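Notes on the Kitchen at Bondthorpe

The shared kitchen on the upper floor at Bondthorpe has been in use since September, and I have been asked several times to set down how it is arranged. Responsibility for the room passed to me from Ekrem Kırmızıgül, whose original guidance remains largely in force.

The island serves as the main working surface. Its double sink is to be left clear of food waste at the end of each day. Washed items should be placed in a dish rack to drain and returned to the cupboards before 7 in the evening. Plates are to be stood on edge, and cups may be put away as soon as they are dry.

Fruit is provided for general use and is kept in the bowl on the worktop. The purple sponge is reserved for crockery. A separate cloth for the worktop is stored with the cleaning materials from Gowda, which are reordered every three weeks.

Two requests for additional shelving have been received. Both have been deferred until the cupboard under the window at Plerivgate has been measured, as the same joiner will carry out the work at each site. I regret the delay.

Colleagues are reminded that the room is also used for desk work, and that conversation at the sink carries a good deal further than one might suppose.

The arrangements will be reviewed on 16th October. 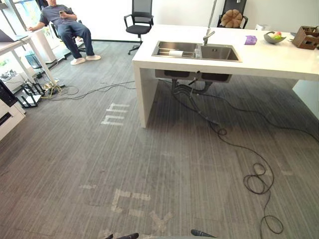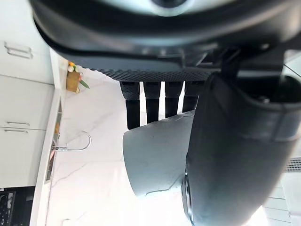
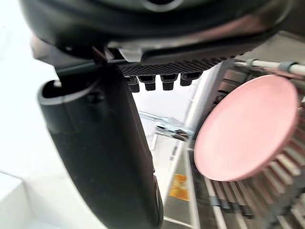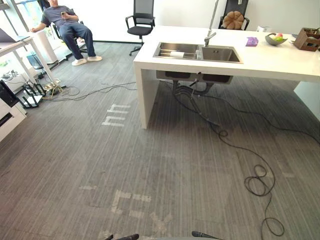

The kitchen at Bondthorpe. First and last pictures: the island and sink. Third picture: a pink plate in the drying rack.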